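Notebook, packing automation, Clostwood site
September 2022
Entry by Mererid Sayce

Purpose of this entry: to record how mixed snack boxes are handled by gripper, and what the change means for the packing staff at Drokard. Rigid goods were covered in the previous entry. Soft bags remain the open item, as the grip point shifts with the contents.

Work was carried out at a round table with two hand-held grippers. Staff from the packing line operated the tools themselves. Kokeck had proposed that its own technicians do this; Meredith and I asked that the packers keep the task, and this was agreed.
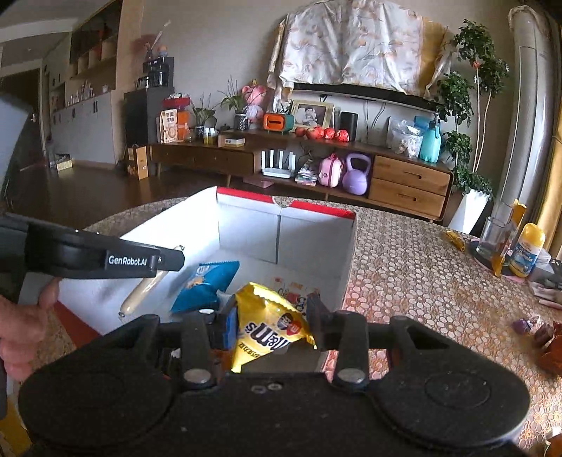
Yellow M&M's bag held between the gripper fingers, with the open box behind. Sausage and blue snack bag inside.

Handling notes. Bags are to be taken near the middle of the width. Sausage in casing: grip across, not lengthwise. Small wrapped candy is left for hand packing until narrower fingers are available.

Staffing. The line has 13 packers. Under the current plan, four move to checking and refilling, with no change in pay grade. Two packers asked who sets the pace once the machine is in place. The plan does not say. Raised with Drokard management, answer pending.

Target is about 1,000 recorded picks before the next review. Wrist strain from the hand-held tools to be added to the safety sheet.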